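Tolerances belong on the drawing, and so do the reasons for them

24/04/2024

Most small workshops that make parts for other people work from drawings they did not produce. A drawing gives sizes, limits and a material. It rarely gives the purpose of any limit, and the maker has to treat every number as equally serious. I think this is a fault in how we write drawings, and that it costs more than the extra ink would.

Take a bearing cover ordered by Holub from Vandbridge last December. The bore was held to a tight limit, the outside diameter to the same limit, and the thickness to the same again. Only the bore located anything. The outside edge sat in open air. The limit had been copied from the title block, where it had stood as a default through 3 revisions. Out of a batch of 120, the shop rejected two for an outside diameter that would have made no difference to the assembly. 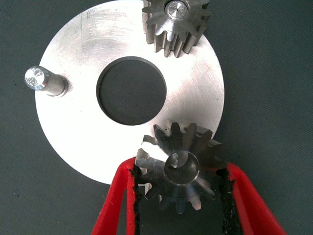
The usual defence is that the maker does not need to know what a part is for. Function is the designer's business, and a stated limit is a contract. I accept the second half. A contract can still carry a note. "Locates on bearing" takes three words and tells the person at the lathe which surface to finish in the same setting and which can wait for the second operation. It also tells the inspector where to spend time.

There is a stronger objection, which is that notes invite interpretation. If a maker reads that an edge is clearance only, he may let it drift past its limit and say that it does not matter. This does happen. The remedy is to open the limit to what the edge can really bear, so that the note and the number agree. A tight limit with a relaxed note beside it is a badly written drawing and should be sent back.

Surface finish suffers from the same habit. A finish figure applied to a whole part is often there because one face carries a seal. Marks elsewhere are then argued over at goods inwards, with both sides quoting a standard and neither able to say what the mark would harm. At Urka the rule is now that a finish symbol must point to a face. Queries fell after that, though I have no clean figure for it, and the order mix changed in the same period.
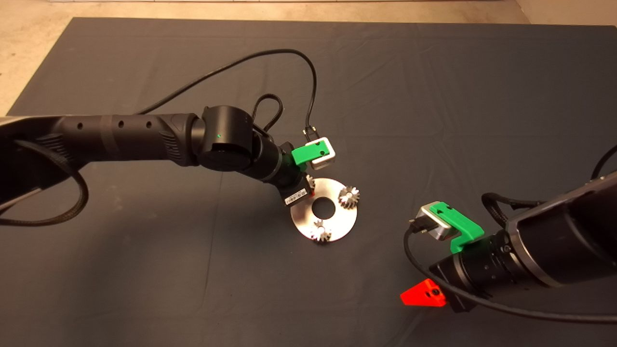

What a useful note contains

The name of the mating part, if there is one. The direction of the load, where it affects how the part may be held. Whether the surface is seen in use. Anything beyond that belongs in the specification. On the Wakanum pump drawings the notes run to a full column, and the machinists have stopped reading them.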